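Project report: How sports documentaries tell the story of a team in trouble
Submitted 3/26/21

1. Why I chose this subject

I wanted to study how a film can make us care about a team when we already know the result. For this I watched Stultivier, a documentary series about an ice hockey club which lost its licence after one very bad season. I do not play ice hockey, so I had to learn some rules first. The series has six parts, and each part is 43 minutes long.

2. Method

I watched every part two times. The first time I only watched. The second time I stopped the film at each change of speaker and wrote down who was speaking and what was on the screen. In this way I collected 735 notes in one table. My categories were player, coach, owner, journalist and supporter. 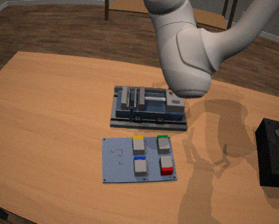
The category "journalist" gave me the most difficulty. One man wrote for the local newspaper during the bad season, but later he worked for the club. I decided to count him by the year he is talking about.

3. Results

Supporters speak less than I expected. In the first two parts they have almost no time, although the home arena in Furano had over 3,000 seats and the film often shows them full. The owners speak most in part four, where the debts to the sponsor Brokis are explained. The music stops there for a long time – I think this is the strongest part of the series.

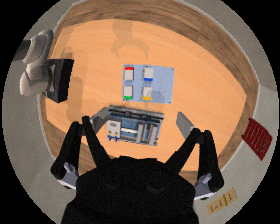 Part five goes back 30 years to the first championship. Some of my classmates found this confusing. I liked it, but the old match film is used again in part six with other words spoken over it, and then it seems to mean something different. I believe a viewer should be told about this.

4. Problems

The subtitles were sometimes shorter than the speech. For the Andrade interview in part three I compared them with the sound, and two sentences were missing. I did not have time to check the other interviews in the same way.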